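Section 2. Before you spend anything: planning the station

I wrote this part of the Skosenari guide after our own budget went sideways in December, so please read it before you order.

1. Price the furniture along with the robot. A humanoid doing shelf and basket work needs a desk, a shelf unit and a few things to handle, and those go on the same sheet. I put in one line for each, plus 15 percent for stuff I forgot (and I always forget stuff).

2. Pick a plain desk and a light shelf unit. I love a wire-mesh one with wooden boards: a low board gets the hand working right down near the desktop, and you'll want to know early if your model can manage that.

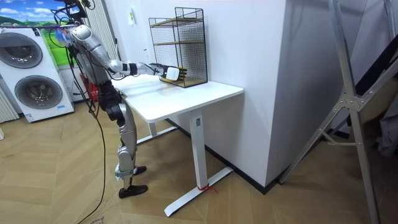

Sinéad Foley would swap steps 1 and 2, as she thinks you can't price a desk until you've settled how far the arm has to reach. Fair enough! If you already have the reach figures from your supplier, do it her way.

3. Budget for hands separately. Aleck quoted ours as an extra, and I nearly missed it on page 9 of the offer.

Note: ask which hands are in stock. We waited on ours.

4. Buy cheap props. Baskets, small boxes, that kind of thing. I set aside $100 and still had change.

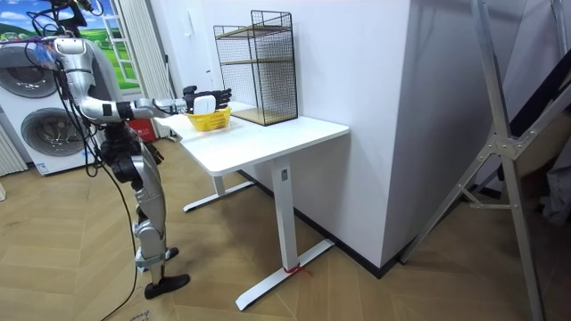 5. Plan the floor before delivery day. Measure for the desk, the robot and its cables, then leave yourself room to walk past. We allowed 144 square feet and I wouldn't go smaller.

Caution: keep cable runs out of the walkway, and don't sign off on the layout until you've marked them on your plan.

6. Send the finished sheet to Kwabena Appiah with the supplier's offer attached.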